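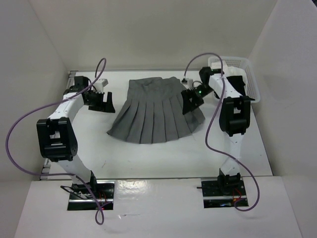 Home / Get Involved / Open Calls / Performers and crew for "The Salt Clerk"

Flirholm Playhouse is looking for actors, singers who can act, actors who can be stopped from singing, and a small backstage crew for the first full staging of The Salt Clerk, a new play by Yulan Hou.

The play is set in 1966, in the billing office of a salt company that has stopped selling salt and hasn't told its staff. Yulan wrote the first act on the night bus and the second act after we gave her a deadline, and you can hear the difference, which we like. It had a reading upstairs last May. Two people walked out, and one of them came back with a sandwich and stayed to the end.

Who we need

There are 13 speaking parts. Most are open to any age from 18 up, and we will cast without much regard to what the script says about height.

Mrs. Witkowska runs the office. She is onstage for nearly the whole evening and has the longest speech in the play, addressed to a filing cabinet. Please don't come in with an accent you have been saving up.

Dokano is the new clerk. He says very little before intermission and then makes up for it. Some piano would help.

The Auditors are a pair who speak mostly in unison. If you already have someone you talk over at parties, audition together.

The rest are typists, drivers, a bishop, and a man who has come about the radiator. Doubling is likely. The bishop and the radiator man have been played by the same person before, and the quick change is tighter than it looks on paper.

Backstage we want an assistant stage manager, a sound operator, and anyone who can take in a waistband without crying. Meifang Fan is designing the costumes and will teach you the rest. Our sound desk is a Jorell, older than several of the cast, and it responds well to patience.

What it involves

Rehearsals run for nine weeks, three evenings a week, 7 to 10 p.m., in the hall behind the Playhouse. The director is Teodoro Serrano, who starts on time and finishes when he says he will. You need to be off book by week five. Everybody nods at this part, so please read it again.

There are 23 performances, including matinees for schools. School audiences are excellent and will let you know if your mustache is coming off.

This is a profit-share production. We'd rather you heard it from us now: last season's share bought each member of the company a decent lunch. Travel within the county is reimbursed if you keep your receipts, and parking is free after six.

How to apply

Send Weidong Li at the box office a short note with your name, the part or job you're after, and any evenings you can't make. A headshot is welcome but a phone snapshot will do. Prepare a speech of two minutes or less from any play — yes, your own counts, if it has been finished.

Auditions last ten minutes each. Yutong Yin will be at the door with the list and a large bowl of cough drops. Callbacks are the following week, and you'll get an answer from us either way.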